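**Moving old files off a 24 year old desktop - is it worth it?**

**treltura_fan**, 10 April 2026

Hello all. I have an old Prodero tower which I bought second-hand in Dondville when I was a student. It still starts, but the fan is very loud and the clock goes back every time I pull out the plug. On the disk are 2559 files, mostly letters, school work and some drawings. I would like to move them to my new laptop. The old machine has a floppy drive, a CD drive (it reads, it does not write) and two USB ports that are very slow. What would you do?

---

**kassa54**

Take the disk out and buy an adapter cable. I did mine last September and the copying was finished before my tea was cold. Please do not use the old USB ports, you will lose a whole weekend.

---

**slowmodem**

I don't agree with kassa54. If the disk still runs inside the machine, leave it there. An old disk does not like to be moved. Copy in small parts, 500 files at a time, and check each part before you start the next.

---

**treltura_fan**

Thank you both. I am a little afraid of opening the case, I must admit. The screws at the back are rusty and one has no head any more. I have also decided to sew a cover against dust, because the tower will stay in the bedroom for now.

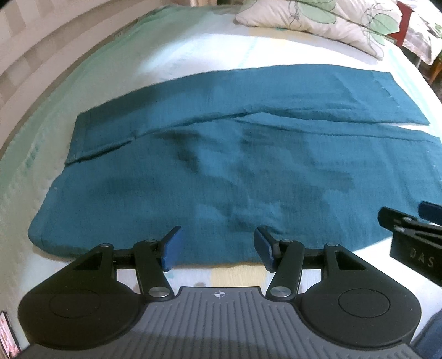
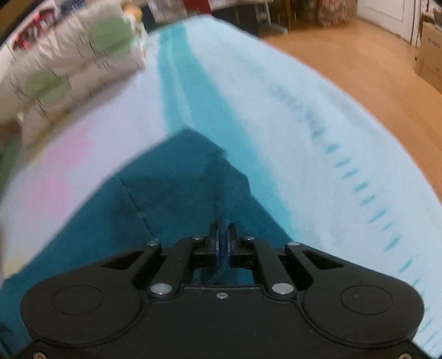

Muslin for the cover, in teal.

About the files: many of the letters were written in Kassa, the old word program. My laptop opens them, but all the accents become small squares. Does somebody know a converter?

---

**kassa54**

My user name should tell you that I know this problem :) Open them on the old machine and save them as RTF. The accents stay. The tables do not, sorry.

---

**slowmodem**

Plain text is safer. RTF from Kassa made a mess of my page breaks.

---

**kassa54**

Page breaks can be repaired in a minute. With plain text you lose all the bold and the headings, and that is much more work. But keep the originals also, in a separate folder.

---

**treltura_fan**

I will try ten letters in both ways and compare. The disk stays inside for the moment - slowmodem wins this one. The first 500 files are copying now and the bar says 54 minutes.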